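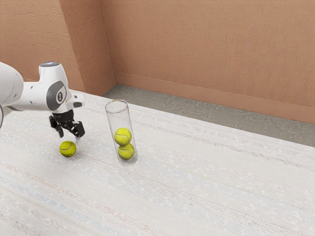 Flisley, March

Flisley Racquet Forum > Balls and Strings > Do pressurizer tubes do anything, or am I paying to store air

ghaffari_backhand
4:10 pm

Settle something for me. I play twice a week on the public courts behind the library, and I go through tennis balls the way other people go through paper towels. A can is lively for one session, acceptable for the next, and after that it's like hitting a dinner roll.

My doubles partner swears by one of those screw-down canisters that's supposed to keep the pressure up between matches. She has the Sornarex. It costs as much as a decent dinner and looks like something you'd use to ship a kidney. I asked her if it worked and she said "I feel like it does," which is also what she says about her magnet bracelet.

So, does anybody here have results? I don't want feelings. I have feelings at home.

Negin

svquintana
4:32 pm

They work, within reason. A ball goes soft when the gas inside leaks out through the rubber into air at lower pressure. Raise the pressure outside the ball and you slow the leak, or stop it. That's the same reason the sealed can exists. The factory tube with the peel-off lid is pressurized until you open it, and from then on it's a cup.

I've used the same Aguirre canister for 4 years. Pump it up after every session, leave it alone until the next one.

rocio_v
4:41 pm

"Leave it alone until the next one" is carrying a lot of weight there, Severino. I had the Aguirre too. The gasket dried out during the second summer and I was faithfully pumping air into my garage for months before I noticed.

svquintana
4:44 pm

Did you grease the gasket?

rocio_v
4:45 pm

It's a jar for tennis balls. No, I did not grease it.

svquintana
4:46 pm

Well.

pirjo_k
5:20 pm

Dissenting view from someone who strings rackets for a living: buy pressureless balls and spend the evening doing something else. They're heavier, they feel dead for the first hour, and then the felt wears down and they get bouncier. You can leave them in the trunk all winter. I have a hopper full that I feed to juniors, and the juniors have never once filed a complaint about gas retention.

ghaffari_backhand
5:28 pm

I tried pressureless. My elbow filed the complaint.

pirjo_k
5:31 pm

What string and what tension?

ghaffari_backhand
5:33 pm

Whatever was in it when I bought it off my cousin.

pirjo_k
5:34 pm

I need to go lie down.

estibaliz.a
6:02 pm

I ran a test on this a while back, if you want something better than vibes. Same brand, cans opened on the same afternoon. Half the balls went in a canister and the other half went back in their own plastic tube with the snap lid on. I dropped them off the top of a stepladder onto the garage floor every evening for two weeks and marked the bounce on a strip of masking tape on the wall.

The canister balls held up better. By the end the gap was wide enough that my husband could see it from the kitchen, and he wasn't wearing his glasses. The snap-lid balls lost the most in the first few days and then sank more slowly.

Things I would do differently: keep the garage door closed (temperature changes the bounce a lot, and I had one cold evening where everything looked terrible), and film it. Marking the top of a bounce by eye is an excellent way to find out what you were hoping for.

svquintana
6:09 pm

Thank you. Science.

rocio_v
6:15 pm

A stepladder and a husband with no glasses on. Alert the journals.

But fine, I believe the result. My objection is to the price. How long does a new can last you, Negin? Two sessions? If the canister gets you to four, how many cans do you have to not buy before you're ahead? And that's if you never lose a ball over the fence, and I've seen you serve.

ghaffari_backhand
6:21 pm

Rude. Accurate.

estibaliz.a
6:30 pm

Rocío has a point about the fence. A canister only pays off if your balls die of old age.

Also, it won't save the felt. Our courts are rough and I get bald balls with plenty of bounce left in them. They fly long and I blame the wind.

baseline_moth
7:48 pm

Has anyone tried the Doltel? It says it brings dead balls back, as opposed to only keeping new ones fresh. It goes up to 50 psi according to the box.

svquintana
7:55 pm

You can push gas back into a ball if you hold it well above the ball's own pressure for long enough. It takes days or weeks, depending on how flat it is. I've done it with moderately tired ones. They came back about as well as I do after a nap.

I wouldn't go anywhere near the maximum, though. Follow the chart that comes with it. Overdo it and you get a ball that leaves the court on the first bounce, plus a cylinder in your closet that you don't want to be standing over when you unscrew it. Let the pressure out slowly and then open it.

pirjo_k
8:03 pm

Please listen to him on that last part. A customer brought me a lid mark on his ceiling. A photo of it, I mean. He was quite proud.

rocio_v
8:10 pm

And there's still the felt. You can revive the inside all you like and you have a very energetic bald ball.

baseline_moth
8:14 pm

I'm bald and energetic and I take offense.

ghaffari_backhand
8:40 pm

OK, where I've landed. I'm going to borrow my partner's Sornarex for a couple of weeks and run the stepladder test before I spend anything. If I can't see a difference I'll buy cans by the case and split them with her. Pirjo, I'm bringing you the racket, please be gentle.

Where are people buying by the case? The sporting goods place by the highway wants full price per can no matter how many you take.

pirjo_k
8:52 pm

Ask at the club desk. They'll order extra with theirs if you catch them before the league starts. I got mine that way last spring.

And bring the racket in the morning. I want daylight for this.

svquintana
9:05 pm

Grease the gasket before you start.

rocio_v
9:06 pm

Don't grease the gasket, it's a borrowed jar.

estibaliz.a
9:17 pm

Check what the manual says about the gasket. And write the date on the balls with a marker before the first drop, on every one of them. I mixed up two on day three and had to start over.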